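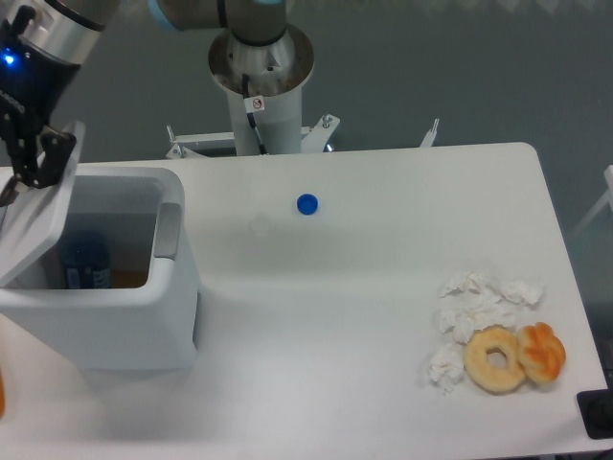 5.2 The February open day

By the time we opened the doors at Fornton I had watched the tidying task run so often in the lab that I'd stopped being able to see it. I knew where it would hesitate and I knew the sound the lid made. So I was looking forward to the open day partly as a chance to watch other people watch it, and I'll report this part of the study in a looser way than Section 5.1, because the data are looser too. We had 116 recorded attempts over the day, a steady stream of visitors, and no control at all over who stood where or what they shouted.

The setup was the one described in Section 3, moved over on a Monday and bolted back together by lunchtime. The task was clearing a table into a trash bin: open the lid with one arm, hold it, and use the other arm to bring items over and drop them in. We call this the "held lid" version, as opposed to the pedal-bin version in our earlier work, and it's a good deal harder. The arm on the lid has to stay put for the whole attempt while the other one does all the traveling, and if the lid slips even a little, the drop goes wrong.

Figure 6 shows an attempt with the lid held up by its edge in the gripper and a dark blue can in the bin. The tissues, the donut, the knotted roll and the small blue bottle cap are all still on the table. I like this one for the paper because it has the layout that gave us the most trouble: the two baked goods touching each other, with the donut up against the tissues. Our Lusero planner picks a target from the segmented image, and touching objects were where it struggled. A donut and a roll side by side look a lot like one large, lumpy donut if you're a segmentation model on a bad day.

We let visitors lay out the table themselves for the afternoon session, and that was the best decision we made (and I say this as the person who argued against it!). In the lab we scatter things. Visitors don't scatter things, they arrange them. We got rows, we got a smiley face, we got a roll balanced on a can, and we got several piles of tissues with something hidden underneath. Of the 30 attempts in the afternoon session, 14 ended with a clear table and no human help. The morning session, with our own layouts, did better, as you'd expect, and the full breakdown is in Table 4.

The failures were more useful to me than the successes. The bottle cap was the worst single item by a wide margin. It's small and low, and the angled fingers of the gripper have to come in almost flat to the table to get hold of it, so the safety margin on table contact kept stopping the arm just short. We had tuned that margin at Ameck, on a darker and slightly softer tabletop, and I carried the value over without thinking about it. That was my mistake. Halving the margin during the lunch break fixed most of it, and we mark the attempts before and after the change separately in the table.

Tissues were a surprise in the other direction. I had expected them to be a nightmare, and they were mostly fine: grab anywhere in the pile, lift, and something comes up. The trouble was knowing when you were done. The planner would take the bulk of the pile, leave a scrap behind, and call the table clear, since a white scrap on a white table doesn't give it much to go on. Visitors spotted these immediately and were delighted to point them out. One group of school kids kept a running tally against us on the back of a leaflet, and I've compared it with our logs: they agree on all but four attempts, and on going back to the recordings I side with the kids on three of those.

I also want to say something about pace, which I hadn't thought to measure. In the lab a slow attempt is just a slow attempt. With people standing there, a long pause with the lid held open reads as a crash, and we were asked over and over if it had broken. The Reddy controller does its grasp check during exactly that pause. We added a small wrist movement in the last hour, purely so the free arm looked busy, and the question mostly stopped coming. It made no difference to success rate that I can find. Whether it belongs in a system paper I'm not sure, but anyone planning a public demonstration of a two-arm setup may want to know.

Two limits on all of this. The attempts weren't independent, as visitors tended to copy the layout they'd just watched fail, and the lighting changed through the day as the sun moved across the hall. I've left the late attempts in, but I wouldn't lean on them. Section 5.3 goes back to the lab and repeats the visitors' hardest layouts under fixed light.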